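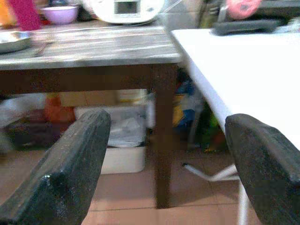

The **Hemside Open Kitchen** is a public demonstration of household robotics put on by Botham, a small automation workshop, in the town of Hemside. It is held twice a year, in February and October, and consists mainly of a two-armed robot dealing with tableware while members of the public stand behind a strip of tape and offer advice. The most recent edition was held in October 2026.

## Background

Botham began as a repair business for packaging machinery and moved into robot arms when the local packaging machinery ran out. Its first open day was a slide show with refreshments. Attendance improved a good deal once the slides were dropped and a robot was put near a table.

The format has changed little from one edition to the next. Visitors are admitted in groups, given a short talk on safety, and shown a task that most of them have done that same morning without a talk on safety.

## Equipment

The demonstration robot, known as the **Guerreiro**, has two silver arms with white wrist modules, and grippers with two dark fingers each. Small cameras ride at the wrists, so that the machine gets a close view of whatever it is reaching for. The control software, **Cotov**, was written in-house and is named after a street near the workshop - the street has not commented.

Cotov was trained on 2,766 recorded runs, in which a human operator steered the arms through the same kinds of kitchen chores. A little under half of these involved bowls. Botham's printed guide describes the bowl as "a forgiving object," a phrase that regular visitors have been known to repeat at awkward moments.

## The demonstration

The standard task uses a lavender plastic bowl and a stainless steel plate, set out near the front of the table. Bottles, cups and cloths are left farther back, where they would be in an ordinary home. Early editions used a bare table, and visitors complained that they did not know anyone who owned one.
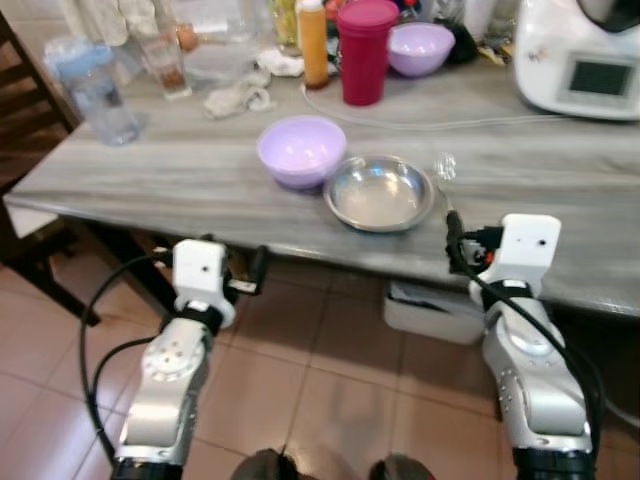

**Does the robot work on its own during the visit?**
For most of the session, with an operator standing by who can stop both arms at any time using a hand switch.

A single attempt is allowed 170 seconds. The limit was set after a February session in which the robot approached a cup, reconsidered, and went on reconsidering until the next group had arrived. Attempts that run over are ended by the operator and entered on the scoreboard as "pending," a category that also covers drops.

Each group sees 2 attempts. The second usually draws more applause, partly because by then the audience has lowered its expectations to a useful level. Visitors may then look at the views from the wrist cameras, which show how different a table looks from a hand's height. Reflections on metal are a known difficulty, as are fast movements of the arm, which smear the picture at the moment it would be most helpful. 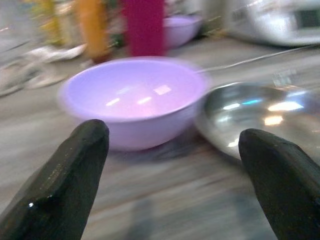 *Wrist camera view of the lavender bowl, with motion blur.*

## Reception

Response in Hemside has been warm, if patient. Comment cards ask most often when the robot will be able to wash up, and Botham's stock reply is that the matter is under study. Roughly a third of the cards are from children, who tend to ask for a race.

Other visitors have questioned whether moving a bowl merits an open day. Botham's guide answers that picking up one bowl is easy to arrange and picking up any bowl is hard, and the talk now includes a few minutes on the difference. These minutes are also when most people go for coffee.

## See also

- Kitchen automation
- Robot grippers
- Learning from demonstration
- Hemside, culture and events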